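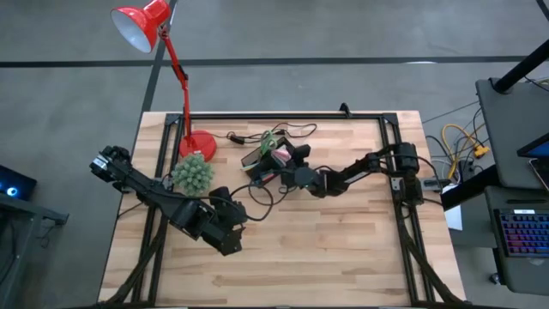
The two-arm bench at Sarnham, lamp and plant included

Planning a second bench – what would you budget?

wirecutter_lee
We've been told to put in a figure for a second bench by Thursday. Same layout as the one we have, two arms facing each other on a black extrusion frame over a butcher-block top. The number I was given to work with is 3000 and that has to cover everything. Arms are quoted through Dreltent. What have people forgotten when they did this?

oldmoss
Spares. Put in 6 servos at least. You don't want the whole bench waiting on one joint.

tabletop40
Cable chain. I see you've got it on both sides already, so price it for the new one as well. We left it off the first order and paid postage twice.

wirecutter_lee
Good point, it's not on the sheet. Adding it now. Oldmoss, six seems a lot when the arms come with a warranty?

oldmoss
A warranty gets you a servo in three weeks. A drawer gets you one in five minutes. Your choice.

pennyfield
I'd go the other way. Buy 2 spares and put the rest into a better top and a proper stand for the laptop. Son do a bench with a levelling kit and it saved us a lot of shimming.

oldmoss
Disagree. A level bench with a dead arm on it is just a bench.

pennyfield
Then order more when you see how fast they go. Our Clesville pair have been running since May and we've opened one packet.

gantry_b
Depends what you're doing with them. Picking small bits out of a box all day is light work. If you're lifting anything with weight, listen to oldmoss. Also allow 40 for clamps and cable ties, and get the power leads off the worktop while you're at it.

wirecutter_lee
It's all light stuff. I'll put down four spares, the chain and the 40 – that still leaves room for a lamp. Will post the final sheet once it's gone in.

tabletop40
Check whether the Dreltent quote includes delivery. Ours didn't.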